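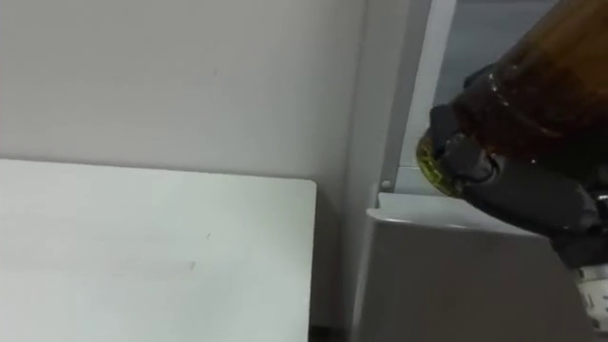
Corina Chiriac has been clearing other people's kitchens for seven years, and she starts every one of them the same way. She picks a surface and takes everything off it.

"If you start with the cupboards you have nowhere to put anything," she says. "You end up with jars on the floor. So I do the table first, and I don't let anybody set so much as a phone on it until we're done."

Chiriac works out of Plulidville, mostly in small apartments where the kitchen is one wall of a room that does several other jobs. Her clients tend to call after a move. One couple had 40 bottles of oil, vinegar and syrup between them and had never once put them all in the same place.

She is not strict about furniture. A plain white desk will do as a kitchen table, she says, if it stands close enough to the refrigerator. She likes a curved front edge because you can pull a chair in.

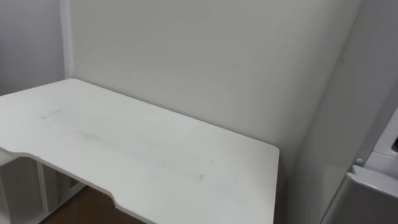

WORK SURFACES

White shows everything, and Chiriac tells people so before they buy. Smudges come off with dish soap and a damp cloth. Scuffs are harder.

"People scrub a scuff until the finish goes dull, and then they have a dull patch and a scuff," she says. "Wipe it twice. If it's still there, it lives there."

Her own table at home is a secondhand Jurkwood with a burn on one corner. She has had it for longer than she has had the business – her brother wanted to throw it out – and she sorts her mail on it every evening.

She also asks clients to think about what goes under the table. Open shelves are fine for big things like stockpots and mixing bowls. Small packets slide to the back and stay there.
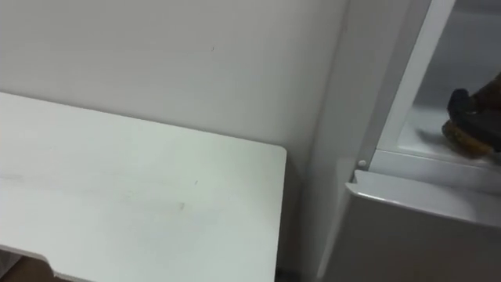 The gap beside the refrigerator comes up in almost every job. Most people want to fill it, and she usually talks them out of it. "You need to get a broom in there," she says. "I pulled 31 bottle caps out of one last October. The man didn't even drink beer."

The refrigerator itself she leaves for the end of the day, when the table is free to hold what comes out of it. She empties one shelf at a time, wipes it, and puts things back before she touches the next. Bottles go in the door, tall ones nearest the hinge. Anything without a label gets smelled by its owner.

"I don't smell it for them," she says. "That's in the contract." 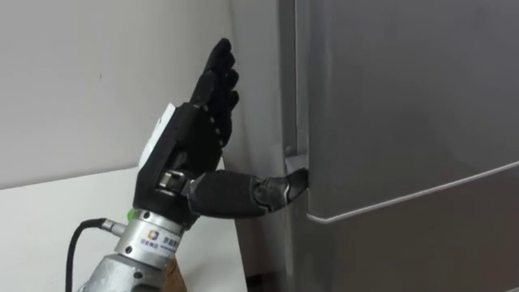
At the edge of the upper refrigerator door.

Chiriac charges by the visit and plans 2 visits for most kitchens, with a couple of weeks between them. On the second she mainly looks at what has crept back onto the table. She is taking bookings for the new year and asks that people not tidy up before she comes.

Last updated: 18 December 2022
7 shares
2 comments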